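**Wanted: people who doubt that a packing table can be kept in order**

Nurnness, Monday, March 17, 2025

Jurex runs a small packing and sorting room on the ground floor of the Plurkow building in Nurnness. We ship odds and ends: fittings, sample kits, spare parts, replacement hardware for things sold years ago. The room has tables, boxes, racks, tape and bins. It also has, at last reading, a laminated sheet of tidying rules on the wall that was written by someone who had never packed a box in it.

We are looking for 60 participants for a paid study of how people set out, use and clear a work table. If you have strong faith in color-coded labels, you may still apply, but be warned that the people running this do not share it.

**Why we are doing this**

In January we went through what we had spent on storage over the last few years and tried to match it to any improvement we could point to. We bought clear plastic boxes so that people could see what was in them. People now see what is in them and put other things on top. We bought racks to stand things up in, and they get used as shelves. A consultant left us with a method called Liew, which comes with a binder, a set of floor decals and a vocabulary test. We paid for the binder. The floor decals are still in their sleeve.

Every one of these systems was sold to us with before-and-after pictures. The after pictures were always taken on the same afternoon as the before pictures, and we never saw one taken in the following month. So before we sign up for another (there is a renewal offer on the desk that would tie us in until 2029), we want to watch ordinary people work at ordinary tables and find out where things end up when no one has told them where to go.

**What you would do**

You would come in for two sessions, a week apart. Each one lasts 140 minutes, including a break and the paperwork. In the first you get a table, a mixed load of small goods and packing supplies, and a list of orders to make up. You arrange the table however you like and get on with it. In the second you get the same table as the last person left it, and the same kind of list.

The goods are dull. Expect cardboard boxes that have been opened and folded shut a few times, rolls of tape, a rack or two, plastic containers and bits of hardware in bags. The tables are pale grey, and they have had a working life. We thought about replacing the tops and decided that people behave strangely around new furniture.

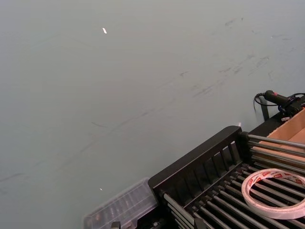
**Does the tape have a proper place, and will I be marked down for leaving it somewhere else?**

The tape has had four proper places since we moved in, and you will not be marked on any of them. Put it where your hand wants it. If you lose it, look for it the way you would at home, and we will write down how long that took.

There are no scores. We will note what you move, what you stack on what, and what you never touch. At the end we will ask you to clear the table to whatever standard you think is reasonable. We will not tell you what we think is reasonable, partly because the people in our office could not agree on it.

**Who we want**

You should be 18 or older, able to stand or sit at a table for an hour at a stretch, and able to lift a box of light goods. If you need a different table height or a chair with arms, say so when you apply and it will be there. You need to read enough English to follow an order list.

Warehouse experience is fine. So is none. We would like a fair number of people who pack for a living, because they have habits and the habits came from somewhere. We would also like people who sell a few things from a spare bedroom, people who have moved house too often, and people who are always told they are messy and suspect the charge is unfair.

We are not looking for:

- professional organizers, or anyone who sells storage products or courses
- anyone trained in Liew in the past two years
- current Jurex staff, or people who share a house with them
- anyone who wants to write about the sessions for a storage brand

That third rule has already caused some grumbling. It stands.

**What you get**

$200 for both sessions, paid by bank transfer or check after the second one. If you come to the first and can't make the second, you get half. We do not pay travel, though parking behind the Plurkow building costs nothing after the gate is opened in the morning. There is coffee. It has been described to us as hot.

You do not get a certificate, a tote bag or a personal organizing profile. We have seen studies that promise to tell you what kind of tidier you are, and we do not believe there are kinds.

**What we will do with it**

We will write a report on which arrangements lasted through a session and which fell apart once the orders got busy. It will go to Jurex management and to anyone who took part and asks for a copy. We expect some of it to be disappointing. A sample this size will tell us a bit about our room and our sort of goods, and very little about your kitchen or anyone else's warehouse. If you see it quoted later as proof that one kind of box makes people calmer, please let us know so we can complain.

Your name will be kept apart from the notes on your session. Nothing in the report will point to you. You can pull out at any time up to the day the report is finished, and your notes will be shredded without a conversation about it.

**Some practical points**

Wear closed shoes. Leave large bags in the lockers by the entrance, since the aisles are narrow and we already have enough on the floor. Long sleeves are fine, but loose cuffs catch on the racks. Phones stay in the lockers too, except for anyone on call for a child or a relative, who can keep one on the table if they tell us first.

Please don't practice. One early applicant wrote to say she had been rehearsing on her dining table with a timer, and while we admired it, we had to turn her down.

Sessions run mornings and early afternoons on weekdays. We can't offer evenings, as the building heating goes off and the complaints about that would drown out everything else.

**How to apply**

Write a short letter, half a page at most, to Table Study, Jurex, Plurkow building, Nurnness, or hand it in at the front desk. Tell us:

- what work you do, or did
- the last thing you packed, and how it went
- which mornings or afternoons you can manage
- a phone number or email address where we can reach you

Leave out the résumé. We also don't need to hear that you are highly organized. Nearly every letter so far says so, and one of them arrived in an envelope addressed to a different company.

We will answer everyone, including those we turn down, and places will be filled as suitable letters come in. When the list is full the notice comes off the front door.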